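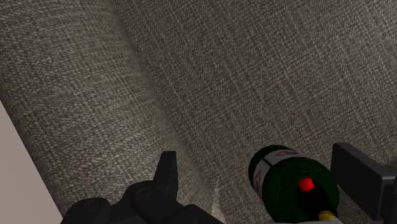
Grey flecked weave, rounded cushion against the flat section, crease between the two.

February 24, 2019

Abrasion and pilling, upholstery cloths. Continued from the June batch.

Getell samples conditioned overnight, then cut with the 2 mm allowance. The old die leaves a ragged edge on anything with a slub yarn, so the Sakamoto cloth was cut by hand. Slow, but the discs sat flat in the holders.

Sakamoto plain weave: stopped at 1,000 rubs for a first look. Light fuzz on the raised yarns, no broken ends. Put back on.

Skukov blend: first thread break noted at 1,383. Well short of what the mill sheet led us to expect. The break is in the weft, next to a knot, and I would not fail the cloth on one specimen. Repeat with 4 fresh discs from the other end of the roll – check for knots before mounting.

Abradant wool on station 2 was due for changing and had been left on. Anything from that station this week is to be marked doubtful in the book.

Pilling: the marled greys are hard to grade. Dark fibre ends against a pale ground read as pills under the side lamp when they are only part of the fleck. Graded twice, once with the lamp low and once with it high, and took the worse figure. Blank disc kept beside each specimen.

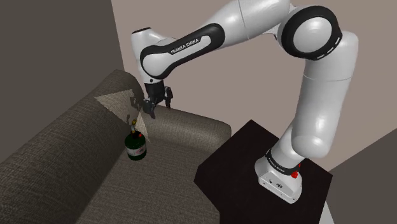 Sofa in grey-brown fabric, dark square table to the right.

Seam slippage still to do. Hulutwood want results along warp and weft quoted separately, and the present form has only one box. Have ruled a second column in pencil until the form is redrawn.

Balance reads high after the door has been open. Zeroed before each weighing.

To order: felt backing discs, wool abradant, blades for the hand cutter.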